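FOR RELEASE: May 17, 2026

# Siltness Puts Ordinary Test Tube Racks on the Bench, and Isn't Ready to Call Any of Them Better

**A shared-workshop group looks past the catalog copy and finds less to cheer about than the sellers suggest**

Siltness, which runs shared benches for small labs and school science rooms, today released notes from its first look at plastic tube racks. The notes are short on praise. Racks are sold as "organizers" that will save time and cut down on mix-ups, and Siltness wanted to see how much of that holds up once the thing is out of its box and on a table.

The review began in March, after the Ayala site asked whether it should replace its older racks. The group set up a plain white lattice rack on a gridded gray mat and worked with clear tubes, standing them up, taking them out and shifting the rack along the lines.
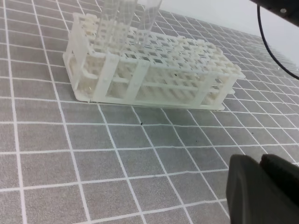
"I went in expecting to be talked into something," said Nelly Quispe, who leads bench supplies at Siltness. "I was not talked into it. A rack holds tubes. If you already own one that stands flat and doesn't wobble, I'd want a very good reason to buy another."

Her notes raise three complaints. An open lattice gives you a lot of holes that look exactly alike, and nothing in a pattern of squares tells a tired person which row is which. Clear tubes make it worse, as the lattice shows right through them. And square openings, whatever the seller says about a "universal fit," will let a narrow tube lean.

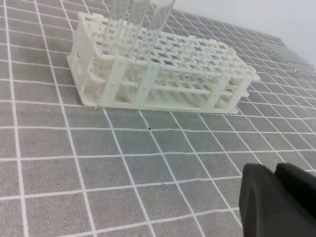 **By Danuta Urbańczyk, Siltness Press Desk**
*Bench trials: Harish Pathak and Gladys Cuervo*

The lean is a small matter with empty tubes. Pathak, who wrote up the handling section, thinks it deserves more attention than it gets. "People tell me it's fine, the tube isn't going anywhere," he said. "Maybe so. But I have to grab it by the top, and I'd like the top to be where I left it."

Siltness also kept a log of tube placements during the trial. Of 3,000 placements, 2,976 were marked as clean on the first try. The group asks readers not to make too much of that figure. It came from one bench, with people who knew they were being counted, and it says nothing about a crowded classroom.

The mat drew mixed opinions. Cuervo liked having lines to square the rack against. Others on the team found that a printed grid only helps if it lies flat, and a soft covering with ripples in it gives you lines that wander. A straight edge set against a wavy line is a guess.
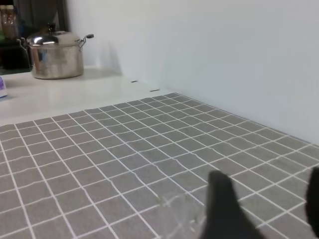
There was also some argument over whether a science bench should share a room with kitchen things. Siltness takes no position for now, beyond saying that a smooth white tabletop is easy to wipe and that most small sites don't have a second table. Rules written for big labs, the notes say, tend to assume space that Ayala has never had.

Wilson Alvarado, who handles purchasing for the Istitz site, remains unconvinced that the trial was worth running at all. "We could have bought the racks and been done," he said. "I'm glad it's written down, I suppose — but I don't see anybody changing how they work over it."

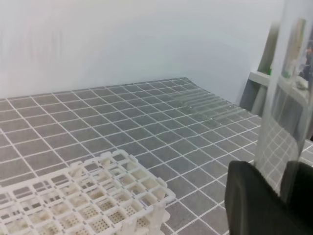
Siltness will not recommend a rack at this time. Sites with sound racks are advised to keep them, mark one end with tape or a marker, and spend the money elsewhere. A second round, under the working name Stemer, will run for 30 days at 3 sites and will use filled tubes. Results will be posted whether or not they are interesting.

**About Siltness**
Siltness provides shared bench space and supply advice to small labs and schools. It does not sell racks, tubes or mats.

**Press contact**
Danuta Urbańczyk, Siltness Press Desk

###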